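Notebook, drinks corner / cups and cans
April 2022

Continuing from the last page. Still on which cups for the tasting table at the Lanunon open day in May. The box of 50 from Odent came, and we kept a few of the old ones back to compare. Want this settled before anyone orders the 2000, no going back after that.

Table wiped down, everything else off to the side. Only two cups up at a time, one blue one pink, so as not to get muddled. Blue in front, pink back by the wall. Colors look washed out next to the white but I like them, easier on the eyes than the bright ones Sturodov sent.

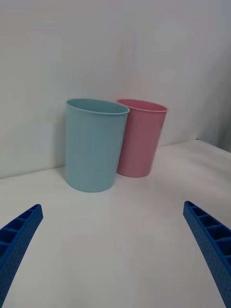 Things to check, in the order I thought of them:
- does it stay put when you pour from a height
- rim, comfortable or not. Rolled lip is nicer than the cut edge on the old ones, no argument there
- does a full can go in one pour with room for foam (old ones no)
- stacking. They stick if you press them down hard. Twist and pull, don't yank
- writing on them. Pencil useless, marker OK, comes off with alcohol and a bit of rubbing

Taper is good for the hand, bad for the base. Narrow foot = tippy once it's full and someone bumps the table. Tried a damp cloth underneath, helped, but can't ask guests to do that. Maybe a tray with a lip? Alemayehu has trays, 21 in the cupboard last time I looked, some warped. Ask before taking.

Put the cups close together for pouring, nearly touching, less dribble on the table when you go from one to the next. Blue a little forward so you can see the rim of the pink past it. Can comes in from the right, over the pink. If your left handed swap the whole thing around.

Slim cans are easier to hold over a cup, fat ones hold the same or more but the stream comes out wider. Keep both kinds for the day, people will bring whatever.

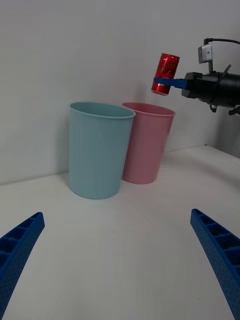 Pouring notes

Tilt slow. Start low, near the rim, then lift. First go I started high and got foam over the side, wiped up, lost maybe a mouthful. Second go fine.
Color code: blue = control, pink = the one under test. Write it on the sheet!! Last time the sheet said "cup 1" and "cup 2" and no one could say which was which a week later.
6 pours then change cups. Rinse, drain upside down on a towel, don't stack wet.
Cans at room temp for this, fridge ones on the day. Will foam differently, so redo a couple cold before May.
Keep the sheet away from the table, it got splashed.

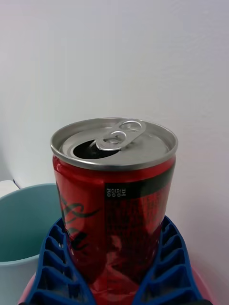 Labels are the next job and I keep putting it off. Guests will ask about sugar and we need a card for each drink, plain English, big type, standing next to the can. Easy enough for the ones with English on them. The red can has its nutrition block in Korean, 영양정보 in white on the black band and then very small print under it, sideways, so that needs translating before the card gets typed. Also turn the cans so the logo faces out and the small print is at the back, looks tidier. Tabs: leave them on, bent up is OK while pouring, push flat after so noone catches a finger. Empties get rinsed and crushed, seperate bag from the cups.

To do
- tray question, Alemayehu
- translation for the red can
- tell Odent we want the same rolled rim on the big order, get it in writing
- send the Sturodov samples back, box is under the bench
- more towels
- cold pours, both can shapes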